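Software Engineer, Planning and Perception (Two-Armed Picking)
Posted in November by Mélanie Wong, Skuda, Mollville

We're a small software group at Skuda, and we are looking for one more person to come and write code with us. The work is the part between "the cameras saw something" and "the fingers closed on it," and if you have ever lost a happy afternoon to a grasp planner that kept choosing the wrong side of a melon, you will feel at home. Our project is called Trurnatum. It handles fruit and vegetables, with two arms, in a room laid out like a little produce market, and it keeps us humble. 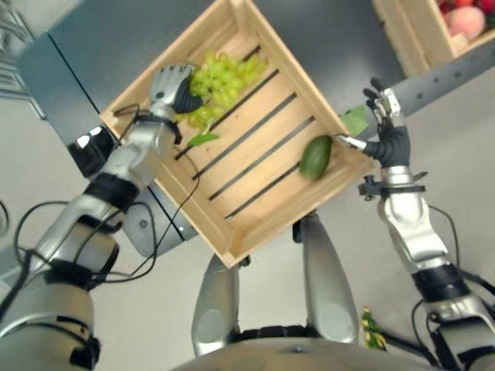
You would take over the bimanual planner, which decides what each hand does when one hand won't do. Leif Ásgeirsdóttir wrote the first version and would love to hand it on to someone who will argue with it a little. At the moment it replans every 60 milliseconds, and we would like it to do that without throwing away a perfectly good plan each time the perception side changes its mind about where a stem is. Soft, lumpy, hanging things are the hard part. Boxes we can mostly do!
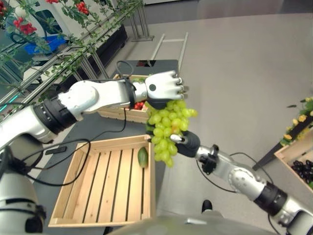

Do I need to have worked with robots before?
Experience with real hardware helps, but two of us came from games and mapping software. Solid C++ or Python and some comfort with geometry matter more, and we'll teach you the rest at a decent pace.

The other half of the job is perception. Leaves hide fruit, one crate hides another, and the arms get in the way of their own cameras, so you'd be working on how the system keeps track of things it can't see just now. You would also look after our replay tool, Kárason, which lets us step through a run with the planner's reasoning alongside it. It's fond of crashing on long runs, and we'd be grateful.
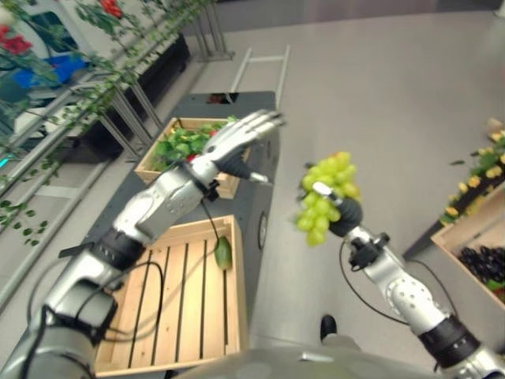 Green grapes in the right hand, left hand open over the leafy greens.

The team is 11 people, and we eat lunch together most days. Pay depends on experience and we'll tell you the range on the first call. The week is 35 hours, with 2 days from home if you like.
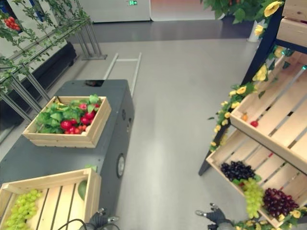 How to apply

Send a resume and a page about some software you enjoyed fixing (please don't polish it too much) to Mélanie by Sunday evening. We answer everyone.

Comments

pathfinder_jo: Is part-time possible?
Mélanie Wong: Yes, from four days a week. Mention it in your note.
T. in Mollville: Applied last year and got a very kind no. Trying again!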